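Vellside Tote Library
Progress report to the Fleury Fund, covering the period to the end of March
Prepared by Begoña Peñalver, project lead
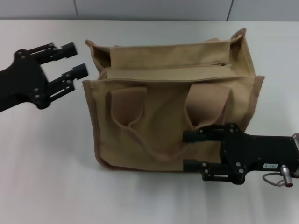 One of the tan canvas totes, with brown piping along the side seam and two short handles.

Dear friends at Fleury,

We are halfway through the grant year and I have been looking forward to writing this one! When we sent you our first update the sewing room was still half full of somebody else's filing cabinets and we had a single working pattern. Now we have a bag we are proud of, people who come back to borrow a second one, and a much better idea of what the next six months need to look like.

Where we are

We have lent out 274 totes against a full-year target of 300, and we still have two quarters to go. Total loans, counting each time a bag goes out of the door, stand at 1,044. I had to add that column up twice before I believed it. Most loans are for groceries and library books, as we expected, but we have also had bags go out for choir music, swim kits, a set of bathroom tiles and (my favorite) a very large collection of jigsaw puzzles moving between two sisters' houses.

The lending points at the Vellside library and the Nimton health center are both open and running well. The third, at the Nimton school, opened later than planned while we sorted out a cupboard with a lock. It is small but busy, particularly at pick-up time.

The bag itself

You asked in your last letter for more about the design, so please forgive me if I go on a bit here. The current tote is the fourth version. It is a boxy shape in coarse canvas, and it will stay upright on a table while you load it, which was the thing people asked for more than anything else in the early try-outs. Our first version was a flat bag with no base, and anyone who has tried to pack eggs into one of those with one hand will know why we moved on.

The piping was Abimbola Okoro's idea. She runs the sewing room for us and she was worried about the edges from the start, having seen plenty of shopping bags go at the corners first. She ran the piping along the sides in a darker brown, and it has made a real difference to the look as well. We had originally planned to leave the seams plain to save time, and I am so glad she talked me out of it.

The band across the top took longer. We wanted something that folds over part of the opening and keeps the rain off, without a zipper or snaps to replace. The fold creases with use and it never lies perfectly flat, but borrowers seem to like it and it is easy to press back into shape when a bag comes in for a wash.

Handles are where we are still learning. The short ones are comfortable to carry by hand and they don't drag on the ground for children. They are too short to go over a shoulder in a winter coat, though, and that was the most common comment on the return cards. We are going to make a batch with longer straps and lend the two kinds side by side through the fall so that people can choose.

Repairs and washing

Of all the bags lent so far, 92 have been through the repair table at least once. Almost all of those were handle stitching, where the strap meets the top, and we now sew that point with a second line of stitching before the bag goes out. The repaired ones go straight back on the hooks. Two were beyond saving and have been cut up for patches.

Washing has been harder work than I budgeted for. Canvas this coarse takes a long time to dry, and the bags come out stiff and wrinkled along the bottom. We tried pressing every one of them, then gave that up after a fortnight of very warm evenings at the ironing board. Now they get a shake, a pull into shape and a night on the rail, and they look perfectly good.

The sewing room

The white-topped tables you paid for have been a joy. Pale fabric on a pale surface sounds like a poor match, but the brown piping shows up beautifully and loose threads are easy to spot. We check each bag there before it is labeled - handles, band, corners, base - and the whole check takes a couple of minutes.

The open sewing sessions are full most evenings. People who had never touched a machine in September are now sewing whole side panels, and one of the Nimton parents has taken over cutting entirely. Abimbola has started a short beginners' hour at 5:30 before the main session, with tea, and there is a waiting list for it.

What has not gone so well

Canvas deliveries from Zornley were held up twice this winter, and for most of one month we could only do repairs. We have since agreed to order a quarter ahead, which ties up more of the materials budget early on but should stop the gaps. You will see this in the attached spending sheet, where materials look high for the period. It evens out by year end.

Returns are slower than we would like at the health center. People visit less often than they visit the library, so the bags stay out longer. We are going to let borrowers return to any of the three points, which needs a shared record book and someone to carry bags between sites. I will be that someone for now, as I pass all three on my way home.

Next steps

Before the next report we plan to finish the long-handled batch, begin the any-point returns, and print the pattern with clear step-by-step drawings so that other groups can use it. A tenants' group across the river has already asked for a copy, and Abimbola would love to teach a session there once the drawings are ready.

We would also like to ask whether the unspent part of the travel line could be moved to drying rails. The amount is on the last row of the spending sheet. We won't commit to anything until we hear from you.

Please do come and see us if you are in Vellside. The early evening sessions are the liveliest, and we will gladly send you home with a bag!

With warm thanks,
Begoña Peñalver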